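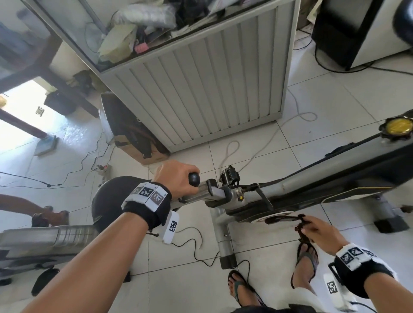

Knob in the left hand, pedal strap in the right.

FLUVITVILLE, page 56
(prose version, art when there is art)

Okay so this one's all words. Page 56 was going to be the big two-page spread of the bridge and I have drawn exactly one arch of it. You get the script cleaned up into a story instead. Picks up right after Annag drops the lantern.

---

Dark. Then less dark.

Annag Tennant found the wall first, then the railing, then Sem's elbow, which she'd been looking for least.

"Ow," said Sem Declercq.

"Where's the lantern?"

"You had the lantern."

"I know I had it. I'm asking where it is now."

A splash, far down. Long wait for a splash. They both listened to it.

"River," Sem said.

"Thank you, Sem."

The Betumbridge had no other lights. It used to. Back when the toll keepers still came up from Pletcombe there'd been a lamp on every post, and a boy with a ladder, and a dog that went with the boy. Now it was posts. Annag kept one hand on them and walked. Post, gap, post, gap. The wind came through the gaps and went straight up her sleeves.

"She said midnight?" Sem asked.

"She said when the bell goes."

"The bell goes all the time."

"Then she's already there, isn't she."

He didn't answer. He was carrying the box and he was breathing like somebody carrying a box. It wasn't heavy when they stole it. Somewhere around the fish market it had started getting heavy, and it hadn't stopped, and neither of them had brought it up.

Post, gap, post. No post.

Annag stopped. Sem walked into her.

"Ow," they said.

The middle of the bridge was wider than the rest, a sort of stone porch hanging out over the water, with a bench on it. Somebody was on the bench. Tall. Hat. The hat had a bird on it and Annag would have said the bird was stuffed up until it turned and looked at her.

"You're late," said Urquijo.

"You didn't give a time!"

"I gave a bell." Urquijo put out a hand, palm up. "Well, let's see it."

Sem set the box down. The stone made a noise it shouldn't of made, a sort of grunt. He rubbed his fingers and looked at Annag and Annag looked at the number scratched in the lid, which had been just a number all night, 1662, and was now glowing a little along the edges like a stove that's been left on.

"It didn't do that before," she said.

"It wasn't on the bridge before." The bird hopped down Urquijo's arm to look. "Four thousand people in that town and they let you two walk out with it. Did anyone follow you?"

"No," said Sem.

"Yes," said Annag.

Sem turned round. "What? Who?"

"The man from the fish market. With the bucket. I didn't want you to run, you'd have dropped it."

"I wouldn't have dropped it!"

"I dropped the lantern, Sem. I was being fair."

Footsteps on the Fluvitville side. Slow ones. Post, gap, post, gap. And under the steps, a slosh, and a clank, and a slosh.

Urquijo stood up. It took a while, there was a lot of coat. "How much did I say I'd pay you?"

"A thousand," said Annag.

"Each," said Sem, who was frightened but not stupid.

"I'll make it double if you open it right now and don't ask me what it is."

Slosh. Clank.

Annag looked at the box. The box, she felt pretty sure, looked back. Then she got down on her knees on the cold stone, put her thumbs under the lid, and all the way back in town every bell went at once.

---

And that's 56! Posted 2021-07-02, at an hour I'm not going to tell you. Bridge spread is still coming, I like it too much to cut it. The other arches are penciled, sort of. If I get them inked the drawn version goes up later in July and this one gets moved to the extras page.

To the two people who asked: yes the bird has a name, no it hasn't been said yet, it comes up in teh next chapter. And the 1662 thing was on the cover of chapter one, tiny, on the doorframe. Go look.

Comments are open. Guess what's in the box. One of you already got it and I deleted nothing so it's still sitting there.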